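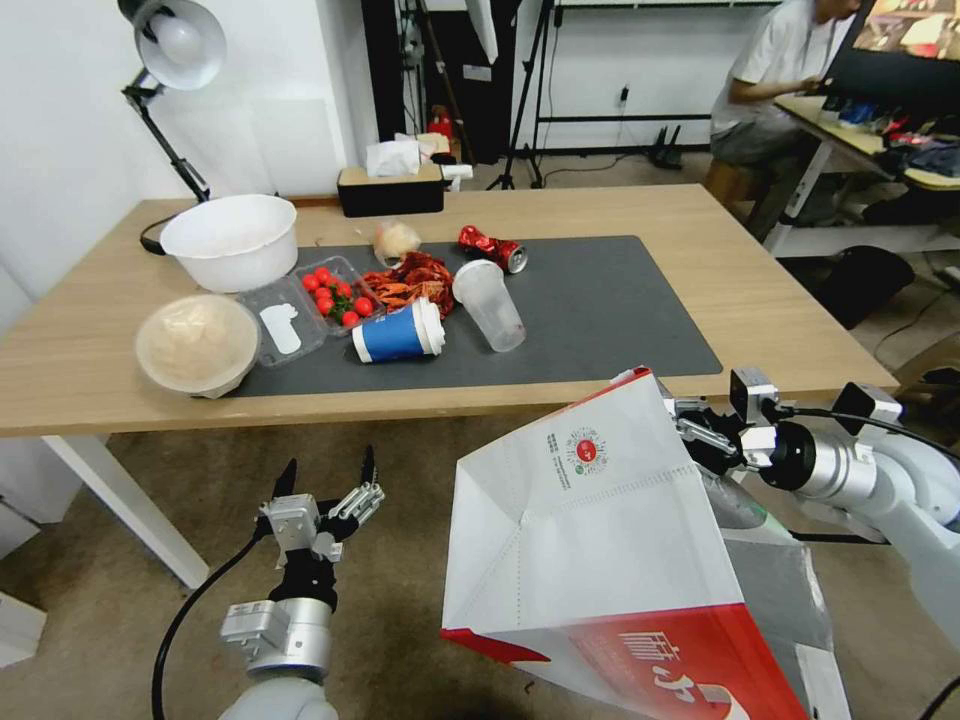 Two-arm station at the work table, right gripper holding a paper bag

Section 12. Safe Working Practice for Table-Clearing Tasks

12.1 Scope
This section applies to all Skeltovico two-arm stations operated at the Predham site. It covers the handling of food containers, drink cups, cans and bags on a matted table. Operators shall also read Form 449 before their first shift.

12.2 Before Starting
1. Confirm that the emergency stop is within reach of the operator's seat.
2. Check that arm cables hang clear of the joints through the full range of travel.
3. Open both grippers and inspect the fingertips for wear or food residue.
4. Secure the desk mat so that it cannot slide.
5. Inform persons seated at nearby desks that the arms are about to be powered.

CAUTION: Open drinks shall be emptied before they are placed on the table. Liquid that enters a gripper may damage the finger drive.

12.3 Handling
1. Approach cups lying on their side at low speed. Paper and thin plastic deform under normal grip force – select the Soft setting.
2. Lift clear clamshell trays with the lid closed. Do not grip the lid alone.
3. Grip paper shopping bags by the upper edge or the handles.
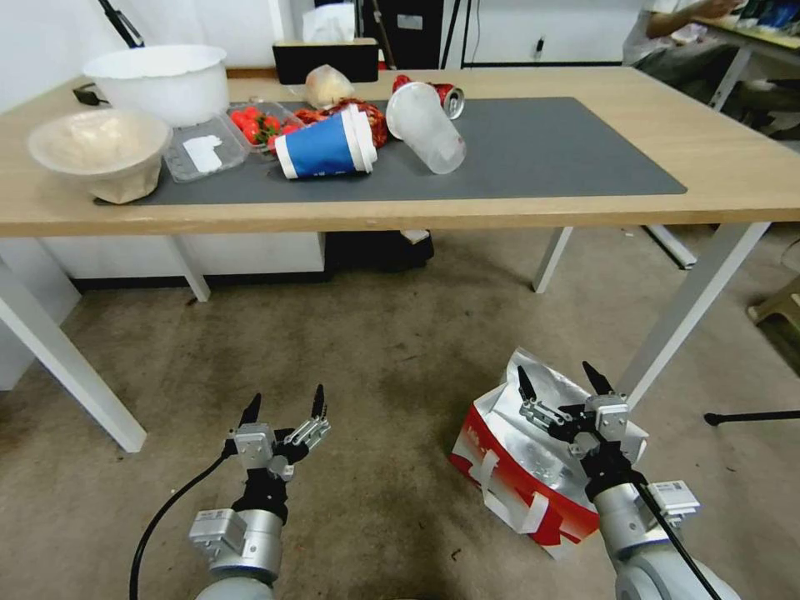

4. Where a bag is to be picked up from the floor, lower the arm in two stages and pause above the bag before closing the fingers.
5. Move any bowl that extends past the table edge back onto the mat before handling other items.

NOTE: The Hirnura fingertip set is approved for packaging only. Use the Żak set for cans.

12.4 Persons Near the Station
No person shall reach over the mat while the arms are powered. Work at a second desk is permitted outside the reach of both arms. Bags, stands and tripod legs shall be kept out of the walkway.

12.5 After Use
1. Return both arms to the rest position and switch off power.
2. Discard food at the end of each shift.
3. Record dropped or crushed items in the station log.

Requests for a departure from this section shall be made in writing to Elspeth McIver, Station Safety. Approved departures remain valid until the next review in August.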